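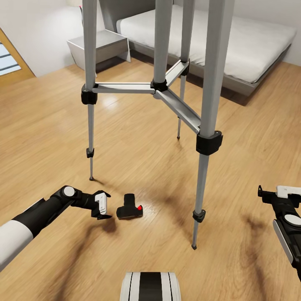

*Slide 1. Simulated bedroom task, robot's own view. Tripod, bed, nightstand, and a small black object with a red button on the floor.*

# Can they do chores yet? Speaker notes

Talk slot is 45 minutes including questions. Aim to stop talking with 10 left. Leave slide 1 up while people find seats.

## Opening (slide 1 stays up)

- Start with the title question and answer it straight away: some chores, in some rooms, with someone nearby. The rest of the talk is about what "some" covers.
- Ask the room to pick the hardest thing on the slide. Most people will say the tripod, as it's the biggest. Let them.
- The job I'd set in a room like this one is dull: get the small black object off the floor and onto the nightstand, and don't disturb the tripod. A person would do it while thinking about lunch.
- Say clearly that this is a rendered room. Everything I say about the object's weight or the floor's grip in a rendered room is a number somebody typed in. Come back to this in section 4.

## 1. What a chore is made of

Don't rush this section. Last time I gave the talk I went through it too quickly and the questions were all about things I'd skipped.

A chore is a string of small jobs, and the string is only as good as its worst part. For the pickup on slide 1:

1. Find the object and decide what it is.
2. Decide how to hold it.
3. Get a gripper down to floor level without touching anything on the way.
4. Close on it, lift, and check it's still there.
5. Travel to the nightstand.
6. Put it down flat and let go.

Point at the left gripper. It's open and angled down toward the floor, with the object a short distance in front of it. In terms of this list, the picture could belong to step 3, but a still can't tell you what the controller is about to do. I'd rather people got used to that early. A good many claims about home robots rest on a still or on a very short clip.

Simple arithmetic if the audience seems to want it: six steps, each at 95 per cent, gives you a bit under three in four for the whole chore. Most people guess higher. Then ask whether they would keep a dishwasher that finished three loads in four.

## 2. Why the tripod matters

The object is the target, but the tripod sets the difficulty. Points to make, in any order:

- **Thin parts.** The legs narrow to thin rods below the locks and end in small feet. Depth sensors of the ordinary kind drop readings on narrow, shiny things. The planner then treats the gap as free space and the arm goes through it.
- **Open shape.** Spreader arms run out from the hub to each leg. A box drawn around the whole tripod is mostly air. If the planner uses the box, it refuses reaches that are perfectly safe. If it uses the true shape, it has to have the true shape.
- **Spread at the bottom.** The legs splay toward the floor, so the part of the tripod most likely to be hit by a low reach is well out from the hub.
- **Cost of a bump.** Nudge a bed frame and you've lost nothing. Knock over a tripod and whatever is mounted on it goes too. The top isn't in view here, so the robot would have to look up or assume the worst. I'd have it assume the worst.

If anyone asks about a door: there's a door frame at far left. I don't cover doors in this talk. They need 45 minutes of their own.

## 3. Floors and light

Short section. Two minutes at most.

Draw attention to the glossy patch on the boards near the centre. A reflection like that shifts when the viewpoint shifts, and a system that finds objects by looking for bright or odd patches will find it again and again. The smudgy shadows on the floor are a milder form of the same trouble. Dark object, dark shadow, and the edge between them goes soft.

The red button is a help. It's the only strong red thing down there and it gives a detector something to fix on. It also creates a handling question: should the gripper be allowed to press it? In our task sheets we now mark buttons as no-touch unless the instruction says otherwise. Before we did that, a bench robot at the Cisstead workshop switched off its own work light three times in one shift while tidying.

Don't name the object. I've heard it called a camera by people in earlier audiences, and it may be one – the shape would fit. It could also be something else with a raised top and a button. A robot that has to put things away needs to know which, as the two might belong in different places. "Put it on the nightstand" avoids the question. "Tidy up" doesn't.

## 4. Rendered rooms and real ones

This is the main section. 12 minutes.

What simulation is good for:

- You can run the same reach as many times as you like with the tripod moved a little each time. In March we ran 600 variations of a floor pickup before trying it on hardware.
- You find the stupid failures early. Wrist limits, elbow hitting the robot's own body, one arm blocking the other.
- Nothing breaks.

What it's poor at, in our hands:

- Contact. Two fingers closing on a hard block near a hard floor is a fussy thing to model. Small errors in friction turn a clean grasp into a push.
- Dirt, fluff, cables. Rendered floors tend to be cleaner than mine.
- Soft goods. The mattress on the slide is smooth and plain. Put a fitted sheet and a doona on it and making the bed is a different problem, one I wouldn't quote a date for.

Numbers for this section, to be read out slowly:

- On hardware, at the Nornent test flat, we ran the floor pickup 40 times with a tripod standing in the room.
- Two runs ended with the tripod touched. It didn't fall either time. Count both as failures anyway.
- The simulator had predicted no contact at all over its set.

The gap between those last two lines is the reason for the talk. I don't think the simulator was badly built. The rendered tripod stood exactly where the planner believed it stood. The real one had been shifted by a vacuum cleaner after the map was made, by the width of a thumb or so, and the planner wasn't told.

Pause here. Drink some water.

## 5. Two arms

Both arms are in view on slide 1, the right one only partly, reaching in from the edge. People ask why a pickup needs two. For this object it doesn't. The second arm earns its keep in other chores: holding a bag open, steadying a jar, folding, moving anything long.

For the pickup, the spare arm is a liability to be parked. Where you park it matters. Tucked close to the body, it's out of the way but can hide part of the floor from the robot's own cameras. Held out wide, it's one more thing to swing into furniture when the base turns. We park it slightly out and slow the turns. It's ugly to watch and it works well enough.

Moving the tripod out of the way is a fair suggestion and somebody always makes it. Things to say back:

- Gripping one leg and dragging may fold or tip it.
- Lifting at the centre needs reach between the legs.
- A person picks it up near the top with one hand and steadies it with the other. This is a real two-arm job and we haven't got it working.

## 6. Shop floor comparison

Shorter if time is tight. Cut this before cutting section 7.

The workshop at Cisstead has an arm that loads brackets into a press. It's older and plainer than anything in the test flat, and it's far more useful. Reasons:

- The brackets arrive in a tray, same way up.
- The lighting is fixed.
- People stay behind a line.
- When it misses, it stops and a light comes on. Somebody walks over and resets it.

None of that is intelligence on the robot's part. The work was arranged to suit the machine. Homes aren't arranged to suit anybody, and most people won't tape lines on their bedroom floor for the sake of a tidying robot. Some might, though. At the Vasylenko trial house the residents agreed to keep one shelf clear for put-away items, and finished tasks went up more from the shelf than from the software update installed later. I find that a bit deflating, but it should be reported.

## 7. Where things stand

Read from the table. Ratings are mine.

| Chore | State | Main trouble |
|---|---|---|
| Pick one rigid item off a clear floor | Usable with someone nearby | Missed grasps |
| Same, beside a tripod or similar | Test flat only | Thin parts, stale maps |
| Load parts from a fixed tray | Ordinary practice | Tray not seated |
| Wipe a flat table | Usable | Knowing when it's clean |
| Fold towels | Slow, improving | Time |
| Make a bed | Not yet | Cloth, reach |
| "Tidy this room" | Not yet | Deciding what belongs where |

On speed: don't compare with a person unless asked. If asked, the floor pickup takes us a little over a minute. A person needs a few seconds. Speed matters less in an empty house than in a workshop, and quite a lot less if the robot is quiet.

On supervision: when a demo is described as unattended, ask whether anyone was in the next room with a stop button. In our runs there was, each time. I say so on the slide.

## Likely questions

**Would better cameras fix the tripod problem?** Partly. They help with thin legs. They don't help with a map that's out of date, unless the robot looks again just before it reaches. We now make it look again, and it adds time.

**Why not train on far more rendered rooms?** We're doing it with the Zudulville room set, varying furniture, clutter and light. Early results are better on finding objects and about level on grasping. I've no hardware figures to share yet.

**What would you buy today for a house?** A floor-cleaning robot, and pick things up first.

**When will it do the bedroom?** I decline to give a year. If pushed, say that I'd want the floor pickup to go through another 40 hardware runs with no contact before I talked about anything harder.

## Housekeeping

- Clicker is in the side pocket. Spare battery too.
- Slides are exported at the wide setting. Check the projector doesn't crop the left side, or the door frame goes and half of section 2 makes less sense.
- Handout is the section 7 table only, printed single-sided.
- Notes last revised 28/05/2021. The towel row needs another look before the next outing.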